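Rules for hand-held gripper sessions - what do you lot stick to?

plimen_bob
Evening all. I've been asked to write a one-page set of house rules for our demo recording and I keep going round in circles. We do household jobs, mostly kitchen stuff, fridges and cupboards. So far I've got: marker card flat and clean, pads wiped between runs, and no chatting to the person doing the task. What am I missing?

drilis
Cables! We had 6 rules on the wall at our place and not one mentioned cables until I went flying over one. Keep them behind the operator, or at least off the side you step back towards.

Houda Ait Brahim
I'd put "check the status light before you reach in" right at the top. Ours is on the gripper body just under the card, so you can glance at it without stopping.
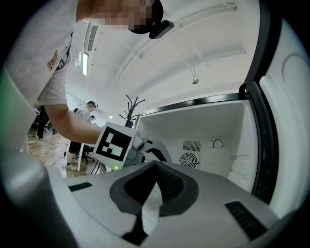

Should the fridge door be open before recording starts?

Only if opening it isn't part of the task. Write down which it is on the sheet, and keep it the same for the whole batch, otherwise you'll be sorting them by hand later (I had 103 to go through in February, never again).

malinowski_k
Don't agree with that, sorry. I'd always record the door opening and trim it afterwards. You can throw away a bit of footage but you can't go back and get it.

Houda Ait Brahim
Fair enough if you've got someone to do the trimming - we haven't. Our lot was 203 runs by the end and trimming each one would have finished me off.

drilis
With Malinowski on this one. Also, what about other people in the room? Govard's guide says clear it completely, which seems a bit much to me.

plimen_bob
Way over the top for us, we share the space. I'm going with "stay out of arm's reach" and leaving it there. Will post the draft once I've got it down to 5 rules, cables included.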